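Fonow
Everyday clothing, looked at hard

Women's and Men's / Pants / Pull-on

Innes Pull-On Pant, khaki-olive
Sold by Grirnutham. Our listing, our opinion.

We carry the Innes because customers kept asking for it, and because the price is fair. We are less sure about some of what the maker says. Grirnutham calls it "the last pair of travel pants you will ever need." We have stocked a lot of last pairs. What follows is what we think after handling the pants ourselves and folding them more times than we wanted to. 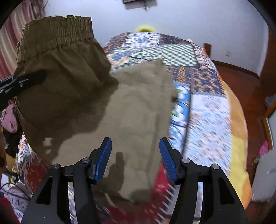 By the Fonow product desk
Updated Sunday, June 1, 2025

What it is

A pull-on pant with an elastic waist. There is no zipper, no button and no belt loops. If you need to look dressed up, buy something else. If you need something for a long car ride, a laundry day or a slow weekend at home, keep reading.

Color

The maker's tag says "khaki-olive," and for once the hyphen earns its keep. In daylight the cloth leans green. In shade it goes brown, dark enough that two customers sent theirs back thinking they had been shipped the wrong color. They hadn't. If you are trying to match a jacket, order a swatch first. Swatches are free and we would much prefer mailing you one to processing another return.

Waistband

The waistband is gathered, with stitching that pulls the cloth into small ruffles. The maker says this "spreads pressure evenly." Maybe. We can say that it doesn't roll over on itself as badly as the flat band on the Zinine pant, which we also sell and which has annoyed us since we first got it in. The gathers do add bulk. Under a fitted shirt you will see them. Under a sweatshirt you won't.

There is no drawcord, and we think there should be. Elastic loosens with age, and when this one does you will have nothing to pull. We asked Grirnutham about it in March and were told a cord was "under review." We'll change this page if that review ever ends.

Fabric

A light woven cotton blend. It creases. The word on the hang tag is "wrinkle-resistant," and we asked for it to be left off our listing, because pants that come out of a drawer with a line down the leg are not resisting very much. A quick pass with an iron takes care of it. So does wearing them for an hour, if you don't mind looking slept-in until lunch.
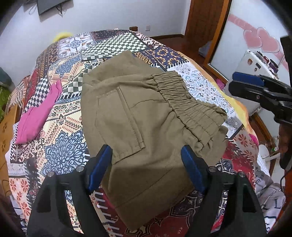 The pocket is the part we would pay for. It is a patch pocket, sewn on top of the leg, and the slanted opening has a thick hem that should hold up to a hand going in and out all day. A phone fits. A phone and keys fit, but the leg starts to swing when you walk. Don't run in them with anything heavy in there - the cloth is too light to keep it still.

Folding and storage

The maker prints a six-step folding method on the inside of the packaging. Skip it. Lay the pants flat on a bed, smooth the legs down with your palm, put one leg over the other and fold toward the waist in thirds. Because the waistband is thicker than the rest, it should end up on the outside of the stack or the whole pile tips over. They also roll well for a suitcase, waistband last.

Size and fit

Runs large. Most people here went down one size and were happy. The legs are cut wide and the rise is high, and the size chart on the tag is optimistic about both. Please use ours, linked in the menu, and measure over your underwear instead of over jeans.

Care

Machine wash cool, inside out. Tumble dry low or hang. We washed a test pair 16 times and the color faded a little along the seams, though not enough to bother us. The elastic came through fine. We can't tell you about wash 128, and we doubt the maker can either, whatever it says about "years of daily wear."

Price and shipping

$40 per pair. Free shipping on orders over $85, so two pairs won't quite get you there and three will. We don't run fake sales and the price has not been raised so that it can be crossed out later.

Returns

Unworn, with tags, any time in the first 40 days. Worn pants can come back if a seam fails. "Changed my mind about the ruffles" is accepted as a reason on unworn pairs and is the one we see most often.

Who should skip it

Anyone who wants a sharp crease, a belt or a secure zip pocket. Anyone who already owns a pair of soft pull-on pants that still fit. The Innes is decent, and it's also a pair of elastic-waist pants, and the ones in your drawer may be doing the job already.

Who might like it

People who hate buttons. People who sit a lot. People who want one big pocket placed where a hand can find it.

Related items
Zinine Flat-Band Pant
Innes Pull-On Short
Fabric swatches, free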